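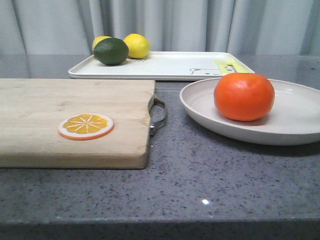

発表メモ「模倣学習用データの収集手順と品質管理」
発表者:Kohei Maruyama
持ち時間:質疑込み。開始5分前に接続確認。

スライド1 表題
所属と共同作業者の紹介は口頭で短く。収集手順の設計は Puspita Osman、記録系は Brayden Nguyen、評価側は Spyros Dimitriou。プロジェクト名は Cidell。
モデルの構造の話は今日はしない。質問が出たら最後に回す。

スライド2 背景
卓上の物体配置タスクでは、方策の性能はネットワークの規模より先にデータの揃い方で頭打ちになることが多い。Cidell の初期版がそうだった。
1月の時点で手元にあった実演は1,000本。ただし開始条件の記録がなく、指示文の書式も作業者ごとに違っていた。再学習に使う前に全数を見直した。
見直しの結果の表を出す。表の読み上げはしない。「指示文と終了状態の不一致」の行だけ指す。

スライド3 用語
エピソード:開始配置の確定から終了判定までの一続きの記録。
実演:操作者が遠隔操作で行った一回分の動作。エピソードには実演のほか、状態と操作のログ、指示文、判定が含まれる。
開始配置:物体の種類、位置、向き、支持面の組。
支持面:物体が直接載っている面。天板、まな板、皿、トレイのいずれか。
「成功」は終了状態だけで決める。動作の滑らかさは別の欄に書く。この二つを混ぜた評価が以前の混乱の主因。

スライド4 タスクの構成
台所を模した天板の上で、食品と食器の移動を扱う。
指示文の例を三つ読む。
「オレンジを皿ごとトレイに載せる」
「ライムをまな板に移す」
「輪切りをトレイに置く」
一つ目が今日の中心。把持する対象(皿)と、指示文の主語になる対象(オレンジ)が異なる。操作者は皿の縁をつかみ、上の物体は間接的に運ばれる。物体単位でラベルを付ける方式ではここが抜ける。
ラベルは「把持対象」と「搬送対象」の二欄に分けた。搬送対象は複数可。

スライド5 カメラ構成
固定視点と手首視点の二系統。時刻はホスト側で付与する。
固定視点の役割は、支持関係と終了状態の確認。手首視点の役割は、把持直前の相対位置の確認。
手首視点では指が視野の下側に入る。指の領域をマスクする案もあったが、採用しなかった。指先と対象の相対関係が学習に必要なため。ここは Spyros から異論が出た経緯があるので、質問されたら比較結果の補足スライドを出す。 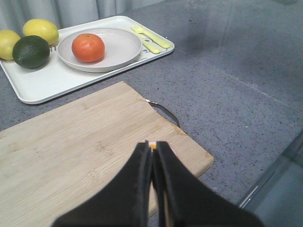

図1 手首視点。まな板の上方にある二指グリッパと、トレイ上の皿、オレンジ、レモン、ライム、フォーク、ナイフ。

図1の説明は二点に絞る。
第一に、左端のレモンは一部が視野の外にある。手首視点だけで物体の一覧を作ると、欠けた物体の扱いが作業者によって変わる。一覧は固定視点から作り、手首視点は照合に使う。
第二に、皿はトレイの上、オレンジは皿の上。支持関係が二段になる。記述は「オレンジ/皿/トレイ」と、上から順に斜線で区切る。「オレンジはトレイの上」という書き方は禁止。後処理で皿の有無が区別できなくなる。

スライド6 収集手順
1 配置表から開始配置を引く。
2 物体を置き、固定視点の静止画で配置表と照合する。
3 指示文を確定する。実演の後で書き換えない。
4 アームを待機姿勢に戻し、記録を開始する。
5 実演を行う。途中で指示文と違う動作をした場合も、記録は止めずに最後まで取る。
6 グリッパが物体から離れた状態で終了を宣言する。
7 判定者が終了状態を見て成否を入力する。操作者は判定しない。
5は必ず補足する。中断した記録は失敗例としても使いにくい。終了状態が定義できないため。

スライド7 皿の搬送
単体の果物を直接つかむ場合と異なり、皿の搬送では姿勢の傾きが搬送対象に影響する。縁を片側でつかむので、皿は把持点まわりに傾きやすい。
操作者への指示は次のとおり。
持ち上げの初速を抑える。
水平移動に入る前に一度止める。
傾きの補正は停止中に行う。
移動中に手首を回さない。 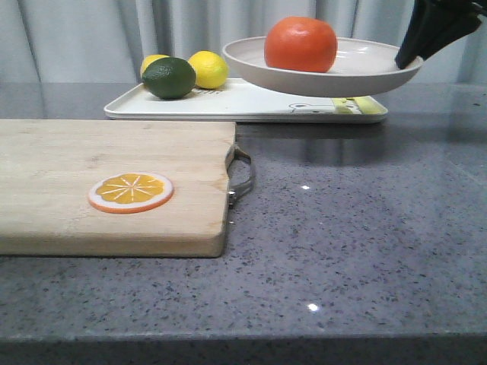
図2 固定視点。皿の右縁を把持した状態。皿はやや傾き、トレイ右側の上方にある。

図2の時点では、支持面の欄は「なし(把持中)」になる。オレンジの支持面は皿のまま変えない。把持中の物体に載っている物体を「把持中」と書いた記録が初期版に多かった。
皿がトレイの真上に見えても、接触するまで支持面をトレイに変えない。接触時刻はグリッパの力の値と映像の両方で決める。食い違った場合は映像を優先し、備考欄に残す。
まな板上の輪切りは、この指示文では操作対象ではない。ただし物体一覧からは外さない。一覧から外すと、別の指示文で同じ配置を再利用できない。

スライド8 開始配置の変化
配置表は84通り。皿の位置、トレイ上の果物の並び、まな板上の物体の有無を変える。
物体を増やすことより、支持面の組み合わせを埋めることを優先した。この順序は Karine Charbonneau の提案による。
同じ開始配置を同じ操作者に続けて割り当てない。続けると軌道がほぼ同じになり、本数だけが増える。

スライド9 検査
検査項目は11。時間がなければ次の四つのみ話す。
時刻のずれ。二系統の対応が取れないエピソードは保留とする。
指示文の一致。終了状態が指示文を満たしているかどうか。
支持関係の記述。斜線表記の段数と映像の照合。
視野の欠け。固定視点で対象が見切れていないかどうか。まな板や皿の一部が視野外にあるのは許容し、把持点の見切れは不可とする。
各バッチから100本を抜き出し、二人で独立に判定する。不一致は合議にせず、判定基準の文言を直してから再判定する。

スライド10 失敗例の扱い
失敗は捨てない。原因の欄は、把持前、搬送中、設置時の三区分。
当初はもっと細かく分けていたが、判定者間の一致が悪く、戻した。
反射の強い面では物体の影と反射像が紛れることがある。影の位置だけで接触を判定しない。

スライド11 今後
Vurngate の拠点で同じ手順を再現する。天板の材質と照明を変え、手順書だけで同じ書式の記録が得られるかどうかを見る。
配置表の生成を自動化する。現在は手作業で組んでいる。

想定質問
問 手首視点なしで学習できるか。
搬送だけなら可能性はある。縁の把持は固定視点の解像度では厳しい。断定はしない。
問 なぜ模造品を使うのか。
輪切りのような形は、生ものでは配置の再現が難しい。
問 データは公開するか。
未定。手順書と書式の定義を先に出す。

時間が余った場合は補足スライド2の配置表を表示する。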